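4.2 Collecting Demonstrations by Remote Control

All demonstrations were given over the Prisero teleoperation link, with the operator seated where the arm could be watched directly. We had planned to guide the arm by hand, which is the method everybody recommends and which works well until the person doing the guiding has to reach into a pot at the same time as the gripper. Two hands and one gripper do not fit in a small pot. After a short pilot we kept hand guiding for the approach poses only and moved everything that happened near or inside a container to the remote link.

The final set holds 1,931 demonstrations, of which 451 involve the pot. Each one starts from a rest pose above the table and ends when the operator presses the pedal. Operators were told to press it once they considered the task done, an instruction we believed to be clear. Some pressed it at the moment of release, some after backing the arm away, and one pressed it whenever the arm looked comfortable. We trimmed the endings by hand. The trimming took longer than the recording, and we mention this for the benefit of anyone now writing a schedule.

The container tasks deserve a separate word. Once the fingers go below the rim, the operator loses sight of the tips and steers by memory and by the angle of the wrist (Figure 3). Operators slow down at this point, often to a crawl, and the policy faithfully learns to crawl too. It also learns the small sideways wiggle that people make when they are unsure where the wall is. We spent some time looking for a fault in the controller before we recognized the wiggle as our own. 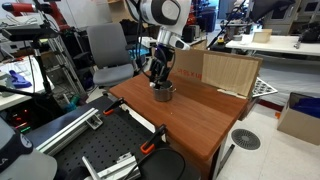
Figure 3. Remote demonstration of a container task, with the gripper fingers lowered into the pot.

Jeptoo Kashindye objected, on reading a draft of this section, that the wiggle should not be treated as noise at all: a person feeling for a wall is gathering information, and a robot that copies the motion without the feeling has picked up the habit and missed the point. She suggested labeling those stretches and giving the policy the wrist force signal during them, or else leaving them alone and saying so.

We did the first of these for part of the data. In 195 of the pot demonstrations the searching stretch was marked by two annotators, using the Fidus labeling tool, and the force signal was added to the policy input. The annotators agreed well on where the searching began and rather poorly on where it stopped — a person who has found the wall does not always look like it. Where they differed we kept the longer stretch.

The remaining pot demonstrations were left unmarked and serve as the comparison in Section 5. We did not filter out clumsy ones. A demonstration was dropped only if the link failed or the arm hit its safety stop, and the dropped recordings are not included in any count given above. Operators could also ask for a retake, a privilege used mostly by the authors.

Playback speed was left as recorded. An earlier version of the pipeline, inherited from the Mincombe project, stretched every demonstration to the same duration, which made the cautious operators look decisive and the decisive ones look ill.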